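Etasard Wooden Rest Blocks, pair

Product details
Sold as: set of two, one short and one tall
Colour: light brown, oiled
Weight of the pair: 268 g
Made in: Prestport
Usual dispatch: within 14 days

Description

The Etasard rest is a pair of plain wooden blocks for holding a palette knife, spatula or similar hand tool up off the table while you work. The blocks are separate. You set them as far apart as the tool needs and lay the tool across the gap, blade on one and handle on the other.

The smaller block is a simple rectangle with squared edges. The larger one stands a bit taller and has a small arched cutout in its underside, towards one end. The arch gives you somewhere to hook a finger when you pick the block up with messy hands, and a cord can be passed through it if you like to hang things on a nail at the end of the day.

Most people put the blade on the smaller block and the handle on the larger. It works the other way round as well, but the blade then sits higher and long blades can tip.

Fraser Dunbar first made these for his own painting table and we began selling them in the shop in April. They have since gone to cake decorators, plasterers doing small repair work and at least one bookbinder, who uses hers for a glue knife.

Which tools fit

Slim tools with a straight or slightly cranked shaft sit best. We have tried the blocks with the whole Tillorberg range of painting knives and all of them stay put. Round handles will roll if the table is knocked, so keep the blocks well back from the edge. Heavy filling knives and anything with a blade wider than the block are better on a tray.

Tools are not included. The Tillorberg knives are listed on their own page.

Finish and care

The blocks are sanded and given one coat of oil. Grain and shade differ from piece to piece, and the end grain takes the oil darker. Two blocks in a set are cut from the same board where we can manage it.

Wipe with a damp cloth after use and dry standing up. Do not soak them or put them in the dishwasher. Dried acrylic can be scraped off with the edge of a knife. Oil paint should be wiped off before it sets, with a rag and a little white spirit. If the surface goes rough, rub it down with fine paper and oil it again. Any food-safe oil is fine for kitchen use, but please keep a separate set for paint.

Ordering

Single pairs are sent by post in a card box. Schools and workshops can order the MacBrayne class pack, which has 24 pairs in a lidded crate. Class packs are made to order and take longer than single pairs, so write to Greer MacRitchie in the office before you need them and she will give you a date.

If one block is lost or damaged we can supply the other size on its own. Tell us which you need, short or tall. We will match the colour as near as we can, but an older block will have darkened with use and the new one will look paler for a while.

Returns are accepted on unused blocks in the original box. Item number 63 in the printed price list.

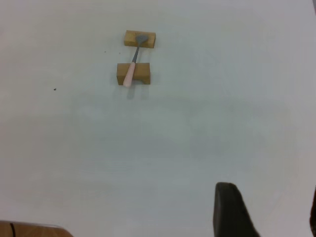 Rest blocks in use with a pink-handled tool. Tool not included.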